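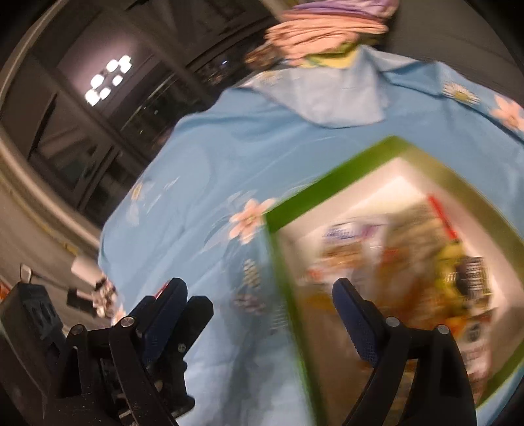

Fig. 2: A green-edged box over the bed, with the flowery quilt as the sorting surface.

Section 2. Sorting your boxes on the bed

Right, so you've read the bit about measuring your shelf and now you want to get going. I always do this part on a bed, because it's the biggest soft surface in the house and you don't have to kneel. My own set-up guide for the Liston shelf used to say "use a table", and Mitsuko Hattori wrote in to tell me that hers was far too small (fair enough!), so I changed it.

You'll need the bed, a quilt you don't mind putting cardboard on, a dry cloth, a pencil and the Joly labels that came in the packet.

1. Pull the quilt up so it covers the pillows. Smooth the middle with your arm. A few creases near the top won't matter, and I quite like a bit of a ridge there as it stops things sliding down behind the headboard.

2. Bring the boxes over one at a time. I know it's tempting to carry a tower of them. Please don't, I've dropped a whole tower on the landing and spent the evening matching game pieces to lids.

3. Wipe each box on all sides with the dry cloth. Pay attention to the corners, where the dust gets into the fold of the card.

4. Lay the box flat with its printed front facing up. If you've got a patterned quilt like mine, boxes with a bright border are easy to pick out, and plain pale ones do tend to vanish among the daisies. Put those on a tea towel.

5. Group by height first, then by width. Don't group by colour yet! It looks lovely on the bed and then nothing fits on the shelf.

6. Measure the widest box in each group. Anything over 380 mm goes on the bottom shelf, lying down. Anything under 200 mm can stand on its end in the Stallholm tray.

7. Stick a Joly label on the short side of each box and write on it in pencil. Leave it a minute before you stack anything against it.

8. Lift the finished groups off the bed, starting with the one nearest you.

9. Shake the quilt out of the window before you put it back. You'd be amazed how many tiny bits of card come off.

Note: if a box has a window in the front, put it on top of its group. The clear part dents very easily.

Note: Pantelis Pappas asked whether you can do all this on the floor. You can, but shut the cat out.

Caution: don't sit on the bed once the boxes are down. The mattress dips and everything rolls towards you.

Caution: the Joly labels will lift the print off older card if you peel them back. Try one on the underside first and see how you get on.

When the bed is clear again, go to Section 3, which covers fixing the tray to the shelf. Keep the pencil handy, you'll want it for marking the screw holes.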